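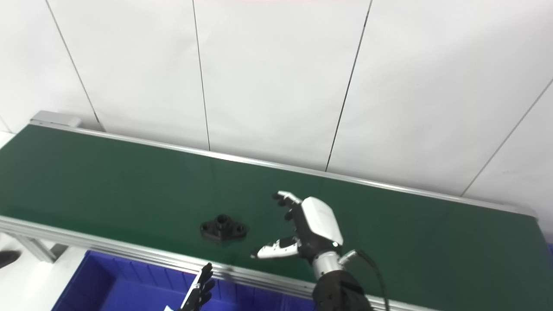
Förderband Parsa von Flirkow im Test: grüner Gurt, Aluprofil, viel Handarbeit beim Aufbau

Mittwoch, 2. Januar

Wer Kleinteile über einen kurzen Weg bewegen will, landet schnell bei zwei Sorten Förderband: den billigen Tischgeräten, die nach einem halben Jahr quietschen, und den Industriebändern, für die man ein Angebot anfordern muss und dann drei Wochen nichts hört. Das Parsa von Flirkow liegt dazwischen. Wir haben es seit März im Einsatz und wollten mit dem Bericht warten, bis der erste Gurt einmal herunter und wieder drauf war.

Lieferung und Aufbau

Das Band kam auf einer Palette, in zwei Kartons. Im langen Karton lag der Rahmen mit aufgezogenem Gurt, im kleineren lagen Beine, Winkel, Schrauben und die Steuerung. Die Anleitung ist auf Deutsch, aber knapp. Zeichnungen gibt es für die Beine und den Motor, für die Gurtspannung nur einen Absatz Text, den man zweimal lesen muss.

Zu zweit haben wir einen Vormittag gebraucht. Allein würde ich es nicht versuchen, der Rahmen ist lang und lässt sich schlecht greifen, solange die Beine fehlen. Werkzeug liegt keines bei. Man braucht einen Satz Innensechskantschlüssel, eine Wasserwaage und für die Spannrolle einen Gabelschlüssel.

Eine der Nutenschrauben hatte ein beschädigtes Gewinde. Ersatz war in der Tüte, Flirkow packt offenbar ein paar mehr ein.

Rahmen und Beine

Der Rahmen besteht aus silbernem Aluminium. Vorne läuft ein breites Strangpressprofil, die Beine haben Nuten. Das ist für mich der größte Vorteil gegenüber dem Vaten, das wir vorher hatten und das aus gekantetem Blech war. An den Beinen lässt sich mit Nutensteinen fast alles befestigen: Ablagen, Kabelhalter, eine Querstrebe. Wir haben auf der Rückseite einen Halter für die Zuleitung angeschraubt, ohne irgendwo zu bohren.

Am Bandende sitzt eine graue, rechteckige Abdeckung über der Umlenkung. Sie ist etwas dünn geraten. Wenn man sich darauf abstützt, gibt sie nach. Die Schrauben darunter sollte man nach den ersten Betriebswochen einmal nachziehen, bei uns hatte sich eine gelockert und klapperte.

Auf unserem Boden stand das Band zunächst nicht ganz gerade. Die Stellfüße gleichen das aus, haben aber nur 30 mm Verstellweg. In einer alten Werkstatt mit Gefälle zum Abfluss kann das zu wenig sein.

Der Gurt

Dunkelgrün, glatt, matt. Die matte Oberfläche ist angenehmer, als ich erwartet hatte, unter den Deckenlampen spiegelt nichts, und schwarze Teile heben sich gut ab. Auf unserem alten schwarzen Gurt haben wir Flansche und kleine Lagergehäuse regelmäßig übersehen. Ein schwarzer Flansch mit Nabe und zwei Befestigungslöchern ist auf dem Grün auch aus ein paar Schritten Entfernung sofort zu erkennen.

Die Teile liegen ruhig. Flache Grundplatten rutschen beim Anfahren nicht, runde Teile muss man dagegen hinstellen oder in eine Schale legen. Seitenführungen gehören nicht zum Lieferumfang, die Schienen links und rechts fassen den Gurt nur ein. Wer Hülsen oder Rollen fördern will, sollte die Führungen gleich mitbestellen.

Öl und Fett lassen sich mit einem Lappen und etwas Spülwasser abwischen. Bei Graphitstaub bleibt ein grauer Schleier zurück, der mit der Zeit mehr wird. Stört nicht, sieht aber nach einigen Monaten nicht mehr neu aus. Scharfe Grate hinterlassen feine Kratzer. Wir legen frisch gesägte Teile deshalb nur noch entgratet auf.

Belastung

Flirkow gibt für die von uns gekaufte Ausführung 40 kg verteilte Last an. So weit gehen wir selten. Mit einer vollen Kiste Drehteile in der Mitte lief das Band ohne hörbare Änderung. Einzelne schwere Stücke direkt am Ende sind etwas anderes, da wird der Gurt an der Rolle kurz langsamer und zieht dann nach.

Antrieb und Geräusch

Die Geschwindigkeit wird über einen Drehknopf eingestellt. Eine Anzeige fehlt, es gibt nur eine Skala von 1 bis 6. Stufe 2 reicht uns für das Sichten von Teilen, ab Stufe 4 kommt man mit dem Abnehmen von Hand kaum hinterher. Wer eine bestimmte Geschwindigkeit wiederholen will, macht sich am besten einen Strich mit dem Filzstift.

Der Motor summt. Man kann sich daneben normal unterhalten. Beim Stopp läuft der Gurt ein kurzes Stück nach, je nach Stufe mehr oder weniger. Für genaues Positionieren wäre eine Lichtschranke nötig, der Anschluss dafür ist an der Steuerung vorhanden und gut beschriftet.

Gurtwechsel

Laut Heft soll der Gurt nach 1000 Betriebsstunden kontrolliert werden. Wir haben ihn früher abgenommen, weil er nach links wanderte und an der Schiene schliff. Ursache war unsere eigene ungleiche Spannung. Abnehmen geht, wenn man die Beine auf einer Seite löst, und das ist lästig. Beim Stestness, das ein Nachbarbetrieb verwendet, zieht man den Gurt seitlich ab und hat das in einer Kaffeepause erledigt. Beim Parsa war der Nachmittag weg.

Nach dem Ausrichten läuft der Gurt nun gerade. Man stellt die Spannschrauben in Vierteldrehungen nach, lässt das Band ein paar Umläufe machen und schaut wieder. Geduld hilft mehr als Kraft.

Was gut ist
Stabiler Rahmen mit Nuten zum Anbauen
Matter Gurt, auf dem dunkle Teile gut zu sehen sind
Leiser Lauf
Ersatzschrauben liegen bei

Was weniger gut ist
Gurtwechsel umständlich
Endabdeckung zu dünn
Keine Geschwindigkeitsanzeige
Anleitung zur Gurtspannung zu kurz

Für wen es passt

Für Sichtprüfung, Sortieren und das Weitergeben von Metall- und Kunststoffteilen zwischen zwei Arbeitsplätzen würde ich das Parsa wieder kaufen. Für nasse Teile oder Lebensmittel ist es nicht gedacht. Wer den Gurt oft tauschen muss, etwa wegen wechselnder Materialien, sollte sich vorher das Stestness ansehen, auch wenn es mehr kostet.

Nachtrag zur Zubehörliste: Die Seitenführungen gibt es in zwei Höhen. Die niedrige passt an unser Profil ohne Adapter, für die hohe braucht man einen zusätzlichen Winkel, der einzeln bestellt werden muss.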